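The cost of a second attempt

Most arguments about teaching robots by demonstration start from the wrong quantity. They ask how many demonstrations are needed. I would like to know how many decisions each one contains, and whether the person making them could see well enough to make them.

Take breakfast. Pouring cereal into a bowl is treated as a beginner's task in this field, and in one sense it is. The vocabulary is short: reach, grasp, lift, tilt, stop. A script could list it. What a script leaves out is the stopping. A person holding a box feels the contents shift towards the opening and slows down before anything has fallen. An operator driving two arms at a distance has no such warning unless somebody has paid for force feedback, and on small benches it is rarely bought. The operator watches the bowl and learns to start the return early. That habit goes into the recording, and the policy trained on it inherits a caution which belonged to the operator's equipment.

Guiding the arm by hand has the opposite fault. The teacher feels the load, but the teacher's own arms are in the way of the cameras, and the motion is one which a person leaning over a table finds comfortable. When I worked on the Plomano bench we recorded 113 pours by hand guidance and 66 by remote control. I would keep the 66. They were slower and uglier, but every movement in them was one the motors had made under their own power, from information the cameras also had.

My second complaint concerns selection. The usual practice is to delete the demonstrations in which the operator hesitated, regrasped or went back. At Korance the rule was written down: any attempt with more than one grasp was discarded. In August that rule removed 21 recordings from a single set, and they were the only ones in the set that showed what to do after a poor grasp. A box held slightly off centre is an ordinary state of affairs. The machine should have seen it before.

The arrangement of the table deserves the same attention. Two arms, a bowl, a box and a few things that have no part in the pour - fruit, glassware, a toaster - make a harder lesson than a bare surface, and a more useful one.
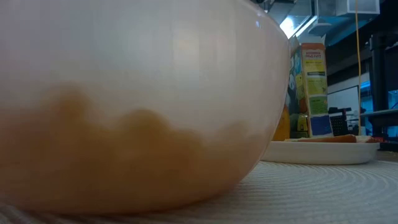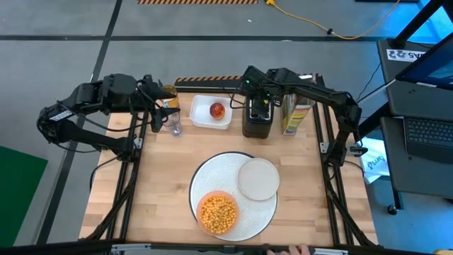
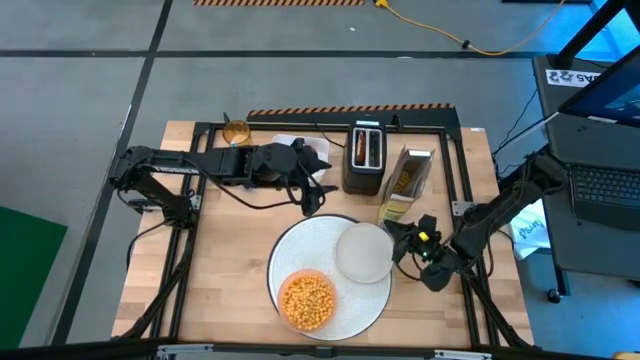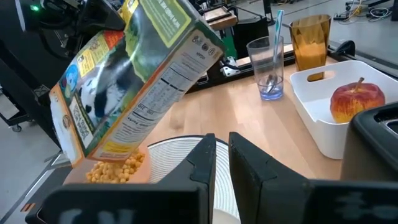 Octavio Lagos: I agree about the regrasps and disagree about hand guidance. Your operators could see the bowl. Try the same comparison on a task where the contact is hidden, such as seating a lid, and the remote recordings are mostly guesswork. We kept both kinds on Vik and labelled them, which cost us one extra column in the log. I would also keep the hesitations, but mark where each one starts, or the policy learns to pause for no reason.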